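Setting up the Flomgate gripper on a bench arm
Section 4: Finger covers, wrist camera and first grips

By now you should have the arm bolted down, the Istex controller talking to your laptop and the emergency stop within easy reach. If any of those isn't true, go back to section 3. I mean it about the stop button. Mine lived on a shelf behind me for a whole weekend and I had to lunge for it more than once.

This section gets the fingers covered, the wrist camera pointing somewhere useful and the gripper closing on real things. I do it all in one evening with a cup of tea, but if your shared workshop kicks you out at nine you can stop after step 4 and pick it up again later.

What you need
Both gripper fingers, fitted as in section 3
Finger covers (or dark fabric and something to stitch it with)
A small cross-head screwdriver
The Okeke camera cable
A few light bits and pieces for gripping: plastic tubs, paper, whatever is lying about

4.1 Covers and camera

1. Switch off at the controller and wait for the fan to stop. The fingers go slack a moment later, so keep yours out from between them.

2. Pull a cover over each finger, tip first. Leave it slightly baggy. I stitched my first pair drum-tight and they split at the tip almost at once! A few wrinkles do no harm at all.

3. Check the finger screws. Snug is enough -- they go into plastic and they strip very easily (ask me how many spares I bought).

4. Plug in the camera cable and route it along the outside of the wrist. Turn the wrist by hand as far as it goes in both directions and watch the cable the whole way. If it pulls tight anywhere, give it more slack now.

5. Power up, open the Wostach panel and choose Wrist view. Leave exposure on manual and type in 400 to start with. Auto exposure hunts up and down every time something pale comes near, and you'll go mad trying to tune anything.

6. Jog the gripper slowly down to a group of pale, matte objects and stop as the fingertip gets in amongst them. White plastic is my favourite for this. It's the hardest thing I own for the camera to make sense of, with white edges in front of white edges and very little to tell you which is nearer, so if you can read the view with that lot you can read it with anything.
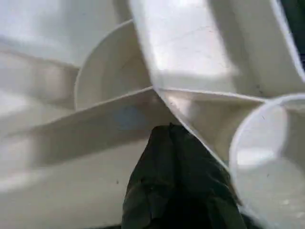

Wrist view at the end of step 6: dark finger cover, white plastic on both sides.

7. Look for two things. You want a clear outline at the fingertip, and you want to be able to pick out the rims and edges close to it. Blur at the sides is fine. If the pale surfaces near the tip have gone to solid white, bring the exposure down a bit and look again.

Note: dark covers make this much easier. I tried a cream pair to match the bench and lost sight of the tip completely.

Caution: keep the jog speed on 2 for all of this. The panel will happily let you pick a faster one, and the tip will happily go through the side of a yoghurt pot.

4.2 First grips

Start with paper. It's cheap, it doesn't roll away and it shows up a crooked grip straight off. A roll is better than loose sheets, as the weight of it holds the far end for you.

8. Put the roll on the bench and pull out a decent length. Let the loose part flop over to one side and stand one edge up so that it runs towards the gripper.

9. Set the closing force to 101 in the panel. The scale goes up to 2000 and you won't need anything like that for paper, or for most things really.

10. Jog in until the edge sits between the fingers, then press Close. Don't hold the button down -- a single tap does it. What you're after is the edge held upright between both fingers, with the rest of the sheet left to drape where it likes. 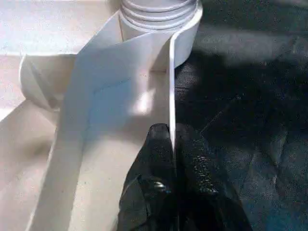
11. Nudge the wrist back by the smallest step the panel offers. If the edge slides out, raise the force a little and start again from step 8. If the paper puckers where it's held, come down a little.

12. When you're happy, press Save grip and give it a name you'll recognise in March. I have a file called "paper new new" and I couldn't tell you what's in it.

Note: a crease across the sheet doesn't matter as long as it's away from the fingers. A crease in the edge you're gripping does, so unroll a bit more and use a fresh stretch.

Park the arm before you switch off, and leave the fingers open overnight so the covers don't take a set. Section 5 carries on with repeat moves, using the grip you've just saved.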